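# The Chair Always Wins

Every bedroom has one. It was bought, or inherited, or carried home from a sidewalk in March, on the understanding that someone would sit on it. There may have been talk of reading. Within a week it had a sweater over the back, and within a month it was gone, in the sense that a parked car is gone after a heavy snow.

I have owned seven chairs as an adult and have sat regularly on four of them. The other three went into what my mother called the laundry business. They took in clothes that had been worn once, for an hour, to a lunch where nothing was spilled. Such clothes can't go back in the closet with the clean ones, where they might talk. They can't go in the hamper either, because washing them would be an admission.

The furniture trade knows all about this and has decided to charge us for it. Brellano sells a "valet perch" for $1,738, a sum that buys you a seat too narrow for any human and a rail across the top. I tried one in the showroom. It held my coat beautifully. A salesman asked if I'd like to see it in walnut.
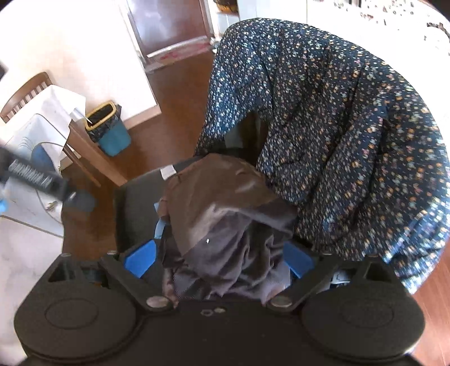
**Roswitha Ackermann**
*Contributing writer, Home & Habits*

The quilted layer is where most chairs give up. A shirt or two can be argued with. Once something big and navy with tiny flowers all over it has been draped across the back, the chair has become a kind of shelf with legs, and the smaller items know it. They move in underneath. You go looking for a dark, crumpled thing you were sure you'd put away and find it down at seat level, looking like it has been slept on by a dog.

Second chairs are no help. Leave a wooden one with a slatted back nearby and it will have a white cloth over the seat before you've finished congratulating yourself on the first. I have tried the strict approach, too. For one month I followed the Leser method, a pamphlet my sister swears by, under which every garment must be "given a verdict" before bedtime. You hold it up and say "clean" or "wash" out loud. My husband, in the next room, began answering.

Our cat, Oreo, was the only member of the household to object on principle. She had been sleeping on the pile for years and took the bare seat as an insult. By the second week she had moved to the ironing board, and by the third I had put one cardigan back, just for her, and then a pair of pants to keep the cardigan company.

My neighbor Mrs. Szalai has a simpler system. She owns hooks. She puts a worn thing on a hook, and when the hooks are full she does laundry. I asked to see them, and she took me down her hall with some pride. They were full. On a stool beneath them sat a folded skirt, two scarves and what she described as a temporary blouse.

I went home and cleared the chair that evening. It took until nearly nine, mostly because I kept trying things on. Then I sat down in it with a book, and it was terribly uncomfortable, so I got up and hung my robe on it.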